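11/4/24

Back on the sash putty question. Yesterday's batch of test panels had skinned over by this morning, with one exception (panel 6, the old Yorath tin). Pressed a thumb into each corner. Panels 1 to 5 took a faint print, 6 took a full one and came away greasy. Chucked the rest of the Yorath. The lid seal was bad, and I should have done that in April when In-ho first complained about it.

Mix for the new batch, so it is written down somewhere besides the back of a paint card:

Whiting, 378 g
Raw linseed oil, 38 g to start, then more by the spoonful
Kneaded on the slate, rested under a damp cloth, kneaded again

It took more oil than last time. The whiting came from a different sack and feels finer. First knead was crumbly for a long while and I nearly gave up and added a big slug, which is how we ended up with soup in the spring. Arwel's advice was to keep working it and he was right. By the end it rolled into a rope without cracking and didn't stick to the knife.

Second test was the same mix at 354 g whiting with the oil held the same. Softer, easier to push into the rebate, but it slumped on the vertical piece. Fine for bedding, no good for the face bevel. Might keep a small tub of it just for back putty.

Primer: the bare pine rebates got one coat of the Prutum oil primer and sat overnight. The piece I left unprimed on purpose has already pulled oil out of the putty and there is a hairline along the wood side. Leaving it on the shelf to see how far it opens.

Catrin wants to know if any of this matters for glazed doors as well as windows. I think it matters more. A sash gets lifted a few times a year, a door gets slammed. All those small panes and thin bars take the knock each time, and the bottom rows go first because that's where the water sits.

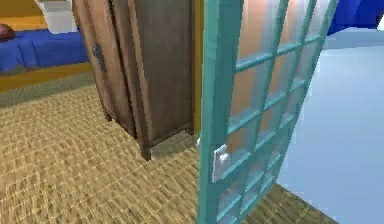
Glazed door, teal, small panes with narrow bars. Rendered view.

For doors I would go with the stiffer mix, sprigs closer together than on a window, and a bead of back putty under every pane with no gaps. Idris prefers wood beads pinned in place for anything that swings. He has a point, but the beads have to be mitered for every opening and that is a lot of miters. We agreed to make one sample each way on the scrap door from the loft and hang it in the passage where it will get used.

Cutting glass for that: I need 13 panes including spares. Wheel on the Davberg cutter is skipping. Oiled it, still skips. Knut has a new wheel on order, so no cutting until it shows up.

Points pusher jammed twice. Cleared it with a bit of wire. Old points are slightly bent from being at the bottom of the box, use the new ones.

Linseed rags are in the water bucket, lid on. Please leave them there.

To do:
Check panels again, thumb and knife
Label the two tubs (stiff, soft)
Order whiting, ask for the same grade as the old sack
Try a lap of paint onto the glass on panel 3 once the skin will take it
Ask Catrin how thick the door glass needs to be, and if the lower rows have to be safety glass

Last thing, the slate has a chip on the near corner that sheds grit into the putty. Turned it around for now.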